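Print this page | E-mail to a friend

Last updated: August

Picking and keeping a napa cabbage (plus what goes in the basket with it)

Quick one this month, cabbages are in and I have nine minutes before the pot boils over.

First thing, pick it up. Don't just look. A good napa feels heavy for its size and kind of tight when you squeeze the middle. Light and squishy – put it back. Both hands if it's a big one, a head hanging by its leaves will tear and then you're the person who tore it.

Turn it over too. Root end up, leaves down, so you get a proper look at the base. Want it pale and clean. Brown and dry on the cut is ok, trim it off at home. Brown and slimy, no. 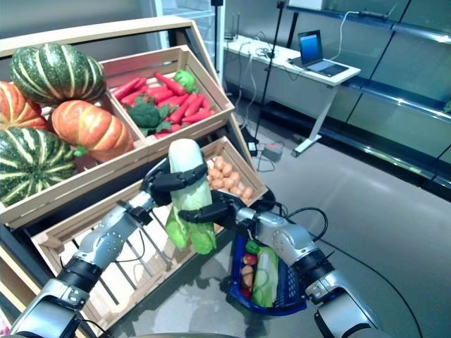
In-ho Jang
Kitchen tips, Pristine Pantry Pages

Pumpkins and chilies while you're at that end of the stand. Pumpkins: knock on it, hollow is good. Check for soft spots underneath, always underneath. Stem on if you can get one, they keep longer. Whole pumpkin does not need the fridge. Cool dry shelf, not touching its neighbors.

Red chilies: glossy and firm, no wrinkles. Look where the stem joins, mold starts there. Buy what you'll use in a week and freeze the rest whole, no blanching. Slice them frozen, much easier on the fingers. Wash hands after anyway!! Learned that one with contact lenses.

Check for strays. Broccoli ends up on top of the peppers, somebody changed their mind, happens at every stand. Look it over same as any other, if the florets are tight and green it's fine. Yellow, leave it.

Loading the basket

Heavy stuff first, soft stuff last. Everyone knows this, and I still come home with tomatoe juice in the bottom of the bag.

– Potatoes on the bottom.
– Cabbage next, standing on end along one side if it fits. Standing up it takes less room and doesn't roll.
– Leafy greens in the gap.
– Tomatoes on top of everything. If they went in first, take them out and start over, it takes a minute.

Mesh baskets are good because grit falls through. Shake it before you go in the house, not in the hall.
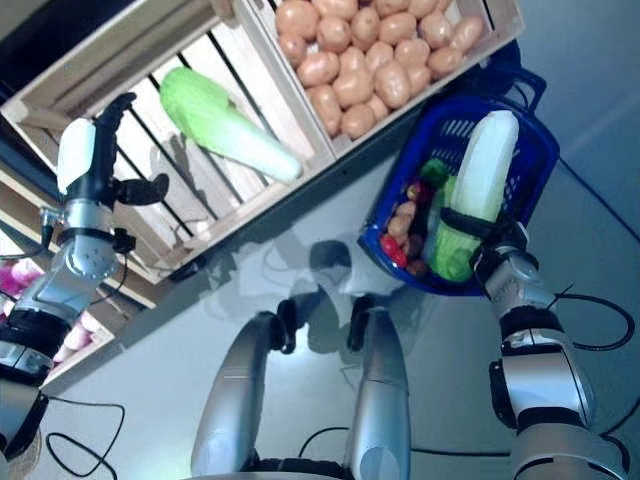

STORING IT

Don't wash the cabbage til you need it. Wrap in paper, plain newspaper or paper towel, then a loose bag. Fridge, bottom drawer. Stand it up if you have the height, stem end down, the way it grew. Lying down is ok for a few days but the underside leaves get bruised from the weight.

Change the paper when it's damp. Outer leaves go floppy first, peel off and use those in soup, the inside will be fine.

Cut head: keeps better if you take leaves from the outside and leave the heart whole. If you already halved it, wrap the cut side tight and use in 2 days. After that it goes gray at the edges. Still edible, just sad.

Potatoes – dark, cool, paper bag with the top open. Not the fridge. Not next to onions either, they make each other sprout and rot. I know the stand may have them near each other, the stand sells out in a day, your cupboard doesn't.

Radishes: cut the tops off as soon as you're home. Tops pull water out of the root. Save them, they're good in broth.

Tomatoes on the counter, stem side down, out of the sun.

SALTING, SHORT VERSION

For a quick side dish, not a winter batch. Quarter the head lengthwise, cut across in bite size pieces. Big bowl. 96 grams of coarse salt to a large head, tossed through, thick white parts get more then the leaves. Splash of water, 200 ml is plenty. Turn it halfway. Done when a white piece bends without snapping. Rinse well, drain, squeeze a little. Taste before you add anything salty.

I use the big Plisby bowl with the lid, any big bowl does it.

Pot is going over, have to run. Pumpkin soup next time.

Comments

Eun-seong Heo
Newspaper trick works, had one in the drawer almost a month. Do you wrap it again after you peel leaves off or leave the old paper?

In-ho Jang
New paper if it's damp. Dry, same paper.

Deok-su Um
96 grams is too much for the size I get. I go by handfuls and rinse less.

Jin-sol Ko
Which way up in the fridge, again? You say root end up at the stand and then stem down in the drawer.

In-ho Jang
Up is just for looking at the base. Stem down to store.

Jin-sol Ko
ok thanks, mine was upside down

Print this page | E-mail to a friend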